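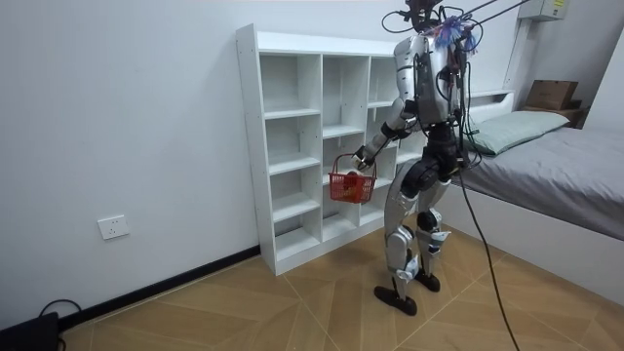

Ticket: grip fault on basket place, bedroom cell
Opened by: Nhung Hà
Assigned to: Thịnh Ngô
Priority: high
Status: monitoring

Nhung Hà, Wednesday 10:40
Gripper opened early on approach to the shelf, middle column. Basket dropped short of the cubby. Second time this week. No contact with anyone. Robot stayed on its feet, overhead tethers never took load. Stopped the run and saved the log.

Thịnh Ngô, 11:15
Log shows the hand encoder dropping out for 400 ms, then the controller falls back to "open". Happens at full arm extension both times. Please check the hand cable at the elbow.

Nhung Hà, 13:05
Cable was strapped too tight at the elbow – no slack when the arm reaches. Connector half out of its seat. Reseated it, moved the strap up and left a loop. Ran 30 arm extensions with no load, no dropouts.

Thịnh Ngô, 13:50
Good. Fallback should be "hold", not "open". Changed in the config, needs a restart to load. Keep people clear of the arm side until that is confirmed.

Nhung Hà, 15:20
Restarted. Pulled the encoder signal by hand with the basket hooked – gripper held. Leaving the ticket open until Elīna Strazds has reviewed the config change.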